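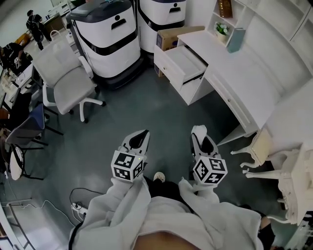 Section 3. Switching Your Cat to the Musell Feeder

Your cat already has a feeding system, and the system is you. The Musell from Bomholm replaces the part of you that gets up before dawn, so expect a period of negotiation. Dress for it. A white hooded sweatshirt like the one in the photo will show every hair and every fleck of salmon gravy, and kibble dust gets into the cuffs. An old T-shirt is fine.

Before you start

You will need the feeder, the bowl, the drip mat, and a full bag of the dry food your cat eats now. Do not change food and feeder in the same week. Cats hold grudges, and you won't know which offense you are being punished for.

Setting up

1. Put the drip mat where the old bowl used to be. Your cat chose that spot years ago and is not taking suggestions.

2. Set the feeder on the mat and press down until all the feet grip.

3. Wash the bowl in warm water with a little dish soap, dry it, and slide it in until it clicks.

4. Fill the hopper to the line. Close the lid and turn the latch a full half turn.

5. Hold PORTION until the display reads 30. This is grams per meal. Adjust it to the daily amount on your food bag, divided by the number of meals.

6. Set the meal times. Choose the first one carefully, as you will hear it.

7. Press TEST. One meal drops into the bowl. It counts as a meal, whatever the cat tells you.

Note: For the first 3 days, leave the old bowl beside the feeder, empty. Oddur Þrastardóttir, who wrote the original Musell booklet, recommended a week. Her cat was called Veltamance and had opinions.

Caution: Dry food only. Wet food in the hopper will jam the wheel and void the warranty, and you will smell it before you see it.

Caution: Never set PORTION above 70 for a single meal without asking your vet.

If the display shows 181, the wheel is blocked. Unplug the feeder, empty the hopper, and lift out the wheel. See Section 4 for cleaning.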